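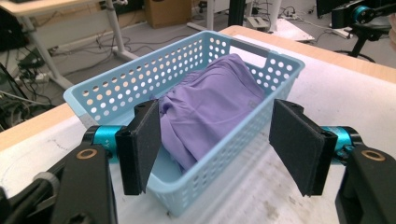 Textile Care, Unit 3: What Water Does to Fibers
26 November 2021
By Birutė Paulauskas

We finally get to my favorite part of the course! Last time we looked at yarn and weave, and now we add water, which changes nearly everything.

Cotton gets stronger when wet. Viscose goes the other way and loses a good part of its strength, so never wring it. Wool has tiny scales along each fiber - rub them together in warm, soapy water and they lock. We call this felting, and you can't undo it (I have ruined a lovely sweater this way, so please learn from me).

Terms to know: absorbency, felting, relaxation shrinkage, colorfastness.

Relaxation shrinkage is the one people mix up with felting. Fabric is stretched on the loom and in finishing, and the first wash lets it spring back. Linen does this too!

For the lab, bring two cotton swatches, one washed and one new. Measure both ways, warp and weft, before you soak them. Write in pencil, as ink runs.

Reading: course pack, chapter 11, up to the section on dyes.

Questions: Textile Care office, Listmont
© 2021 Listmont
Back to top

Related
Unit 2: Yarn and Weave
Unit 4: Soaps and Detergents
October lab notes: Burn Tests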